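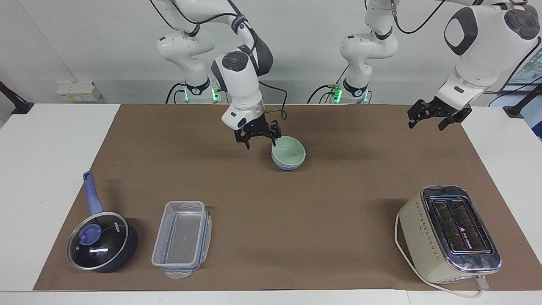 Chapter 3
Continuity in the Long Fantasy Series

Key terms: continuity, canon, series bible, retroactive change, point-of-view character

A single novel asks its readers to remember a few hundred pages. A series asks them to remember several thousand, often with a gap of years between one volume and the next. Readers of long fantasy series are known for reading closely and for going back to earlier books while they wait. They notice when a river changes course, when a minor lord is given a second birthday, or when a journey that took a month in the first book takes a week in the fourth. Chapter 2 dealt with the making of an invented world. The present chapter is concerned with keeping that world in order once it has been made.

The main case used in this chapter is the Gultau cycle by Rosaura Cuervo, whose first volume appeared in 2000. The cycle follows two ruling houses, Govari and Anis, through a long quarrel over a mountain pass and the toll rights that go with it. It is well suited to study for a practical reason: the author kept a written record of her decisions from the start, and parts of that record were later printed as an appendix to the second volume. Students will be able to compare what was planned with what was published.

3.1 What continuity covers

Continuity is the agreement of each part of a story with every other part. Writers commonly think of it first as a matter of dates and names, and these do cause many errors. It also covers matters that are harder to list. A character who is afraid of water in one book should not swim a harbor in the next unless something has changed, and the reader should be able to find out what. Laws, prices, forms of address and the rules of magic all fall under the same heading. 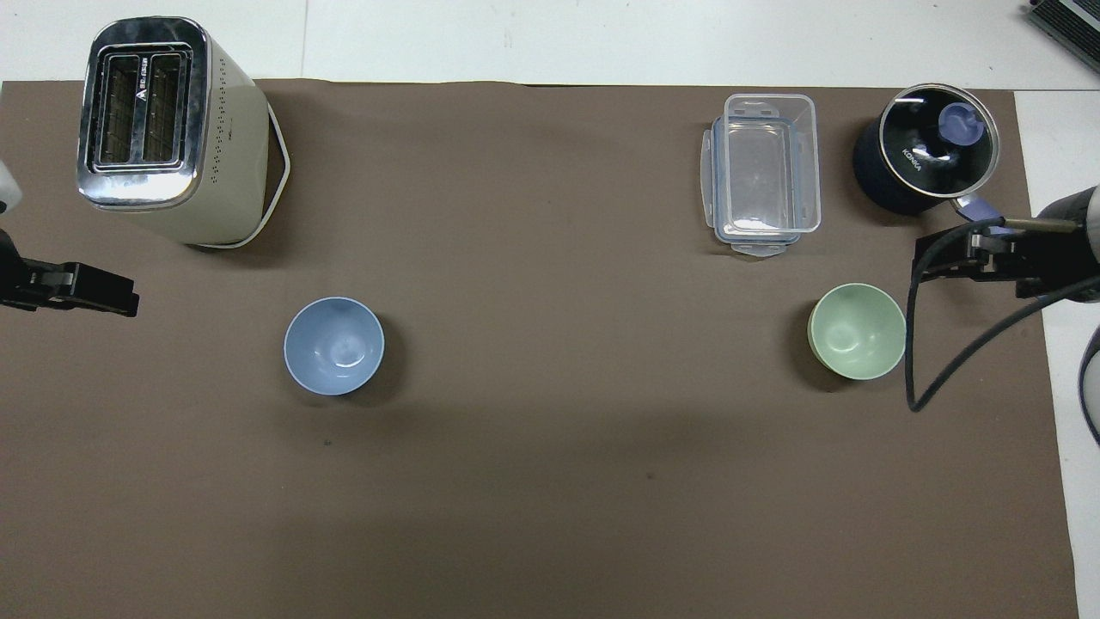

Figure 3.1 A toaster and a light blue bowl on a brown mat.

In the Gultau books, for instance, the heirs of House Anis may not carry iron indoors. The rule is given once, in passing, during a wedding meal. It then governs 2 later scenes in which an heir is attacked at home - and the second of these makes little sense to a reader who has missed the wedding.

3.2 The series bible

A series bible is a reference document kept by the author, the editor or both. It may be a bound notebook, a set of cards or a computer file. Cuervo's began as a list of the people of Londoño, the market town where the story opens, and was dated 1st August. By October it held family trees, a calendar of feast days and a table of distances on horseback. The form matters less than the habit of entering each new fact on the day it is written.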